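Grasp Success Is the Wrong Number to Log

Most picking software still reports one figure per attempt: the gripper closed, the finger width stayed above a threshold, the arm lifted, the object was still there. Success is true or false. The figure is easy to compute and easy to plot, and for boxes and tins it is good enough. For fresh produce I think it does real harm, and I would like to see it dropped as the headline metric.

The trouble starts with finger width. A carrot holds the fingers apart by a distance the encoder can read without effort. A leaf does not. On the Likau stack we set the closed threshold at 5 mm, and every leaf grasp was logged as a miss, including those where the leaf went up with the hand. Tamás Fekete lowered the threshold until the leaves counted, at which point so did a fair number of empty closes. No single value separates the two cases, and there is no reason to expect one.

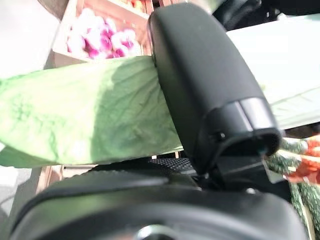

The usual answer is to add a classifier on the wrist view and let it vote. We tried that too. It agreed with a human labeller on 85 per cent of leaf grasps, and the team was pleased until Feven Birhane sorted the disagreements by cause. Most came from views in which the finger hid the contact patch. The classifier had learned that green next to black meant held. It had no notion of whether the leaf would follow the hand when the hand moved.

Motion is the signal worth using. If the arm makes a short, slow test lift, a held object stays fixed in the wrist view while the background shifts. The check needs optical flow over 14 frames and a mask of the gripper, both of which are already available in any sensible perception pipeline. It costs 31 milliseconds of compute on our hardware, plus the time for the lift itself. It also gives a graded result: held, slipping, dragging, absent. A planner can do something with each of those. It can do very little with false.

Jarrah Pearce has objected that graded results make runs harder to compare, and that managers want one line on a chart. I accept the first point. Comparison across software versions does need a fixed protocol, and ours changed twice before March. The second point is a reporting matter and should not decide what the controller writes to disk. A single line can always be derived from four states. The reverse is impossible once the log has been written.

The change is small. Keep the encoder reading, keep the classifier score, store both raw, and let the outcome field take more than two values.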